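From: Neville Tindall
To: Ronham household swap and repair list
Subject: Re: [ronham-swap] Dish racks for the October table

On the October table, Zarmeena Tarar wrote:

> Neville, do you still have the black dish rack you mentioned in
> the spring? My sister is moving into the flat over on Blackburn and
> has nothing to drain plates on. She has a narrow counter, 24 inches
> from the sink to the wall, so it can't be one of the big two-level
> ones. Also, Gareth said you might have some packing tape left
> over. I'm out, and there are 8 boxes still to close.
>
> Zarmeena

Hi Zarmeena,

Yes, I still have it, and she can have it. It's a single level, so she won't have the trouble Ryan Entwistle had with his Hastik, where the top shelf hit the cabinet. The bed is metal rods set close together, so small things like egg cups and lids stay up on it. The slots for plates are in the black frame at the end. They're narrow. Ordinary dinner plates fit, but my heavy stoneware ones never did, and I ended up leaning those against the outside.

There is no drip tray with it. I used a folded towel for years. If she wants a tray, the Kandmont store had plain ones the last time I went, and a baking sheet works too if it has a lip on all sides. 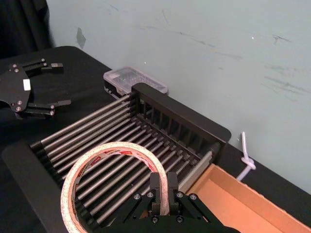
The rack, with the roll of white tape standing in front of the rods.

The tape is yours as well. It's the white kind with small red lettering on the inside of the core. I don't remember where I bought it. It sticks fine to cardboard but pulls paint, so please don't use it on the walls at the new place to hold up drop cloths. Dean Wainwright did that in his hallway and had to repaint one side.

I also have a small clear plastic box with a lid, if she needs something for sponges and scrubbers. Let me know about that one, as Gareth Whitlock asked for it first and then said he might not need it. I'm keeping the open cardboard box for now. I need it for the jars.

On measuring: have her check the counter front to back as well as side to side. Mine sat at an angle in my old kitchen, and it took up more room that way than I had planned for. Before she uses it, she should wash the rods with hot water and a little vinegar and dry them with a cloth. The slotted frame needs an old toothbrush to get down between the dividers.

I can bring everything to the October table, or you can come by the house any evening after 6. If you come by, use the side door. The front bell is still out.

Does anyone else on the list want the 2 baking sheets I offered last month? They go to the thrift store otherwise.

Neville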